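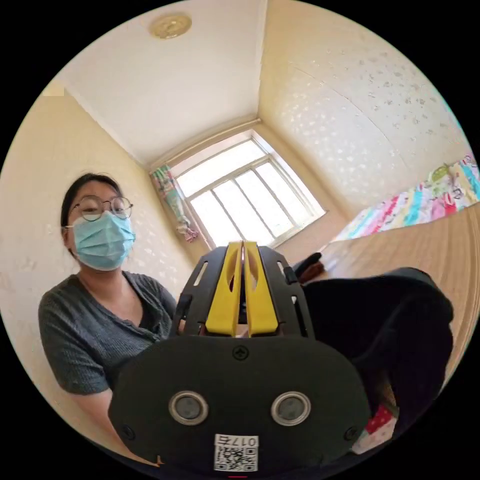
FROM THE CLUBROOMS: THE GRANDSTAND CLOCK, AND OTHER MATTERS

Members who have been watching the grandstand clock at Clirkodden Oval will have noticed that it has moved. It went from ten past four to quarter past four one evening in July and has since stayed there, so we are calling that progress.

The bigger news is the draw. Rundness Football Club will play its first three home games of the new season away. The league has explained that these still count as home games for the purposes of the ladder, the canteen roster and who has to wash the bibs, but that they will be played at Catetine while our centre square is dug up and re-laid. We get the home changerooms. We do not get the gate. Anyone who has used the home changerooms at Catetine will know which of those we would have preferred.

The square has needed doing for years. Regular supporters will remember the wet patch on the wing side, which by August was deep enough to have its own following. Our midfielders learned to run around it and visiting midfielders did not, and we would estimate it was worth a goal a game to us. The new drainage will take this away. The senior coaching group has been told and is taking it as well as can be expected.

Work starts in September, once the juniors have finished, and the ground will be closed to everyone until the grass has taken. Everyone includes dogs, golfers, and the person who has been practising field goals on a ground that has never hosted a code with field goals in it. The nets behind the social rooms stay open. So does the bar.

A few practical things about the Catetine games:

The reserves start at noon and the seniors at half past two. The Rundness end is the one without the shed.

There is a bus. It seats 60 and leaves from our car park at half past ten, and it will not wait, as 2 of our back line found out last year at the roundabout. Put your name on the sheet by the bar if you want a seat. Writing "probably" next to your name does not hold one.

Parking at Catetine is on the street or in the paddock. The paddock is free, and after rain it is also permanent.

Season tickets are valid at all 3 relocated games. Bring the actual card. The people on the Catetine gate do not know you, however long you have been coming, and a photo of last year's card will get you a polite conversation and nothing else.

On membership, we finished last season with 208 paid-up members, our best since the year we made the prelim, and a bit of a surprise given that we won five games. Renewals are open now at the same price as before. The colour of the card has changed from maroon to what the printer says is also maroon.

The Goh Shield, played each year between us and Catetine, will go ahead in round two, which means we will be defending it at home, at their place. We have held it for four years. It normally lives in the cabinet near the kitchen, but it has gone away to have the little plaques straightened, so please stop reporting it stolen.

Pre-season training begins on the school oval at six in the evening. Bring runners and boots, a drink bottle and a light-coloured top. First-timers are very welcome, particularly tall ones, and particularly anyone who can kick on the left foot without first apologising to the people behind the goals.

The canteen will be running at reduced strength until we are back at Clirkodden. Catetine has kindly offered us the use of its pie warmer between the reserves and the seniors — on the understanding that we bring our own pies.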